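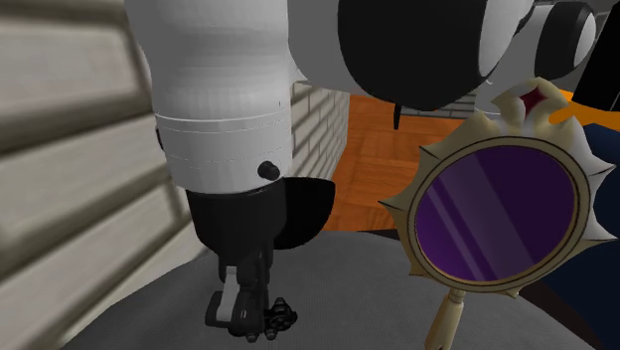

Figure 4. Rendered view with white, light grey and black parts.

23 November 2020
Horațiu Bucur and Ecaterina Stanciu

4. Paper stock and reading comfort

The second part of the study dealt with the paper itself. Course readers at the Tindusness print shop are normally run on Kallberg, a bright coated sheet. We compared it with two uncoated recycled sheets, Neletti and Tran, both of which cost less and have a warmer tone. All three were stored in the same room for six weeks before printing, so that moisture content would be close to even.

Each of the 21 readers received the same chapter on all three stocks, in a different order. They read at a desk under the ordinary ceiling lights and marked any passage they had to read twice. Afterward they rated glare, contrast and show-through on a four-point scale. Three readers missed the last session in September, and their ratings are left out of the tables, which leaves 18 complete sets.

Glare was the most common complaint about Kallberg. Readers who sat near the window tilted the page or moved their chair. Neletti drew few remarks of any kind. Tran was liked for its feel but scored poorly on show-through, mainly on pages with text on both sides and heavy headings.

Type size mattered more than we expected. At the body size, the number of marked passages was much the same on every stock. In the footnotes, Tran did worse than the other two, and thin strokes in the italic were often named as the cause. Pictures were rated separately. Pale tones next to white are the harder case for uncoated stock, and we treat them in Section 6 together with line art.

We did not control for eyesight beyond asking readers to wear their usual glasses. The chapter was also fairly short, and fatigue over a whole reader may follow a different pattern.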